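Memdale Adds Guided Hut-to-Hut Walking Week on the Ikora Ridge

MEMDALE, June. Memdale, a small-group mountain travel company, has opened bookings for a new guided walking trip along the Ikora Ridge. The route links three staffed huts between the village of Miranda and the lake at Flistach. It is the company's first trip aimed at people who walk regularly at home but have never spent a night in a mountain hut.

The season begins in July and closes in September. Each group is limited to 14 guests and is led by two certified mountain guides. Walking days last between five and seven hours, including stops, and there is no climbing or scrambling on the standard route. Guests should be comfortable on uneven ground and able to carry a daypack uphill for a full morning.

"We kept hearing from people who wanted to walk in the mountains for several days but were put off by the packing and the hut bookings," a Memdale spokesperson said. "On this trip they carry a daypack and we take care of the beds and the meals."

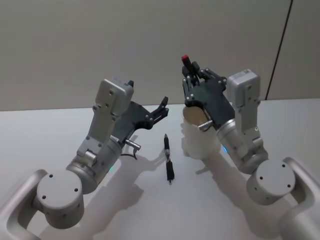

The trip starts in Miranda with an evening meeting at the guesthouse, where the guides check boots and go over the route. The first walking day follows an old cattle track through larch forest and climbs 1,000 meters to the lower hut. It is the longest ascent of the week, and the group leaves at 7:30 a.m. to have the steep section done before the afternoon.

From the lower hut the path runs along the side of the ridge, with views down both valleys when the weather is clear. Guests spend two nights at the middle hut. The day between them is left open. Those who want more walking can join a guide for the Ikora summit loop, and those who don't can stay near the hut, where there is a short path to a spring and a small tarn.

The last section crosses the upper pasture, stops for a night at the third hut, and drops to Flistach on the following day. A transfer van meets the group at the lake and returns to Miranda the same evening. Main luggage stays locked at the guesthouse through the week. One bag per guest, up to 17 pounds, is sent up to the middle hut by the supply lift.

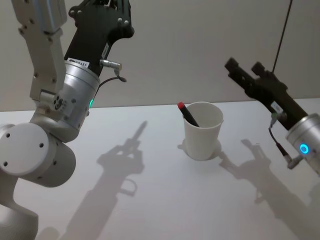 Huts on the route have shared bunk rooms with blankets and pillows, and guests bring their own sleeping bag liner. Dinner and breakfast are served at set times. Vegetarian meals are available at all three huts if requested at booking. Showers are available at the middle hut only and are paid for in cash. Phone coverage is poor above the tree line, and each guide carries a radio.

If storms or late snow close the upper pasture, the guides will use a lower path through the forest. The lower path reaches Flistach on the same day, so return travel plans are not affected. Decisions on the route are made by the guides each morning and are final.

The price includes guiding, all hut nights, one night at the guesthouse in Miranda, breakfasts and dinners, the luggage lift, and the return transfer. Lunches, drinks, travel to Miranda, and personal insurance are not included. Walking poles can be rented at the guesthouse. A deposit is due at booking, with the balance payable before departure.

Memdale has 237 places on sale for the first season. Private departures for groups of six or more can be arranged in September. A packing list and a training plan are sent to every guest after booking.

About Memdale
Memdale runs guided walking, snowshoeing, and ski touring trips for small groups. Its office is in Miranda and is open from 9 a.m. to 5 p.m. during the walking season.

Press contact: Memdale Press Office, Miranda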